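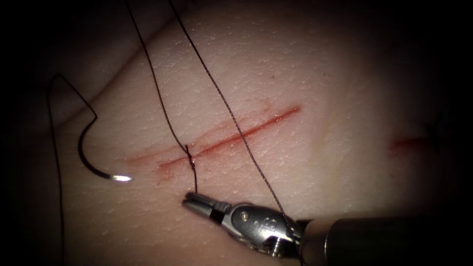
# Review: Grorkora Suture Practice Kit

**Prepared by the Skills Library, Nerthorpe School of Veterinary Nursing**
**August 7, 2024**

The Skills Library lends practice equipment to enrolled students and to qualified staff at partner surgeries. Items are reviewed after one full term of lending and before any further stock is ordered. The Grorkora kit entered the library in February, replacing the Mamo sets that had been in use for several years.

## What is supplied

Each kit holds one skin pad, a needle holder, toothed forceps, straight scissors, a scalpel handle and a zipped case. Thread is supplied in three thicknesses, already attached to curved needles. There is a printed booklet, and a second copy of the booklet can be downloaded. Blades are not included and must be bought separately under the school's sharps policy, a point which several borrowers missed when reading the loan form.

## The pad

The pad is the strongest part of the kit. It has a skin layer, a fat layer and a muscle layer, and the three stay together well under normal use. The Mamo pad tended to split between the upper layers once a student had pulled a few stitches too tight. The Grorkora pad tears too, but later, and the tear usually stays close to the stitch.

Borrowers were divided on the feel of the surface. Second-year students found it close to the skin of a shaved dog. Surgery staff thought it too firm, particularly for buried stitches, and one partner surgery asked to return to fresh tissue for its own training sessions. The library regards the pad as suitable for learning knots, spacing and needle angle. It should not be relied on to teach how much tension living skin will bear.

Pads may be cut again between existing wounds. Our lending record shows 144 loans across the term, and most pads were withdrawn when there was no longer a clean strip wide enough to use. Dust and lint cling to the surface. Washing in lukewarm water with a little mild soap restores it, and the pad must then be dried flat. Pads returned damp in the case developed a smell that did not go away.

## The instruments

The needle holder is acceptable. The ratchet closes firmly, although on two of the holders it had to be eased with light oil before a smaller hand could release it. The forceps are good. The scissors are poor: they fold the finer thread and do not cut it, and the library has replaced them in every kit with pairs from general stock. Left-handed students were again not provided for, and may ask at the desk for the separate left-handed roll.

## The booklet

The drawings are clear and large enough to follow from the far side of a bench. The text is less satisfactory. The section on the simple interrupted stitch is sound, but the mattress stitches are given half a page between them, and the instructions for the surgeon's knot leave out the change of hand. Students should use the school's own sheet, which is kept at the Dundthorpe site and on the shared drive.

## Cost

The kit was bought at the education price. Replacement pads are sold only in packs, and this should be allowed for when budgets are set. Thread runs out first. A careful student will finish the supplied thread within a fortnight, and refills from Grorkora cost more than expired surgical stock, where that can be obtained.

## Recommendation

The library will keep the Grorkora kit for first-year and second-year lending and will order further pads. It will not order further complete kits until the scissors have been improved. The remaining Mamo sets will be held at Dundthorpe for open days.

Loans are for 14 nights and may be renewed once. Needles must be returned in the yellow tub and not left in the pad.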